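# Packaged buns going stale before the date – storage question

**gridley_t** · 7:42 am

I buy individually wrapped wheat buns by the case for a break room. The case holds 272 pieces and is stored in a closet next to the water heater. The printed shelf life is six months. By week 8 the crumb is dry and it crumbles when torn. No mold, no off smell, wrappers intact on every one I checked.

Closet temperature is 81 °F in the afternoon and 70 °F overnight. My plan is to move the case to the refrigerator. Any reason not to?

---

**Re: Packaged buns going stale before the date**

**ostler** · 8:15 am

Yes. Starch firms up faster at refrigerator temperature than at room temperature. You would be trading a slow problem for a quicker one. Freeze them or leave them on a shelf.

The water heater is a separate issue. Temperature cycling moves moisture from the crumb to the inside of the wrapper and back again. Move the case to an interior wall first and see what changes.

---

**Re: Packaged buns going stale before the date**

**mk_pantry** · 8:31 am

> Starch firms up faster at refrigerator temperature

True for a plain lean loaf. Packaged buns with a long date usually contain emulsifiers and a humectant such as glycerin or sorbitol, and both slow firming. I kept a carton of Surdu milk buns in the refrigerator for 11 weeks and they were acceptable after 20 seconds in the microwave.

Read the ingredient panel before applying the general rule.

---

**Re: Packaged buns going stale before the date**

**ostler** · 8:50 am

"Slow" is the right word. They don't stop it. You also reheated yours, and that reverses part of the firming for a few minutes. The break room people are presumably eating them cold.

---

**Re: Packaged buns going stale before the date**

**gridley_t** · 9:04 am

They are eaten cold. Ingredients in order: wheat flour, water, sugar, shortening, egg, glycerin, yeast, salt, monoglycerides, calcium propionate. Brand is Estton, plain variety.

---

**Re: Packaged buns going stale before the date**

**fennimore22** · 10:20 am

Has anyone considered the film? Plain polyethylene is a decent moisture barrier but a poor oxygen barrier. Metallized film is better at both. A thin clear bag at 80 °F will lose measurable water over two months even with a perfect seal.

Weigh a few. Mark six buns with a pen, weigh them sealed on a 0.1 g scale, and weigh them again after two weeks. If the mass drops, the wrapper is leaking water vapor and the fix is an outer container with a gasket. If the mass holds, it is starch and the container will do nothing.

---

**Re: Packaged buns going stale before the date**

**mk_pantry** · 10:44 am

Good test. Use a control group on a cool shelf, otherwise you can't separate film loss from heat.

I would also stop mixing product types in one bin. Ours ends up as a general pile, and each item in it has a different moisture level and a different wrapper.

| Item | Main failure | Best storage |
|---|---|---|
| Plain bun | firming, drying | cool shelf or freezer |
| Swiss roll | filling moisture moves into cake | cool shelf, short stock |
| Jelly cup | seal damage from stacking | flat, nothing on top |
| Crisp snack | humidity through a pinhole | sealed bin |
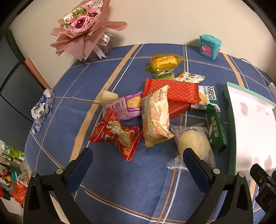 ## Re: Packaged buns going stale before the date

**ostler** · 11:12 am

The bin point only matters once a package is open or punctured. Sealed items don't trade enough moisture through two wrappers to notice. The jelly cup row I agree with. A cracked lid will make everything in the bin sticky.

---

**Re: Packaged buns going stale before the date**

**fennimore22** · 11:30 am

Disagree in part. Heat-sealed ends fail more often than people assume, usually at the fold. The leak is slow enough that the package still looks full. Squeeze each one under water and watch for bubbles.

---

**Re: Packaged buns going stale before the date**

**gridley_t** · 4:06 pm

Case is now on an interior shelf at 68 °F. Six buns marked and weighed there, six more left in the closet. I also put a dozen in the chest freezer, in a Pusel gasket box.

One open question: thaw in the wrapper or out of it?

---

**Re: Packaged buns going stale before the date**

**ostler** · 4:19 pm

In the wrapper, on the counter, two hours. Condensation forms on the outside of the film and stays off the crust. Wipe it before opening.

---

**Re: Packaged buns going stale before the date**

**mk_pantry** · 4:33 pm

Agreed on that one. Post the weights when you have them, both groups, with the closet high and low for each day.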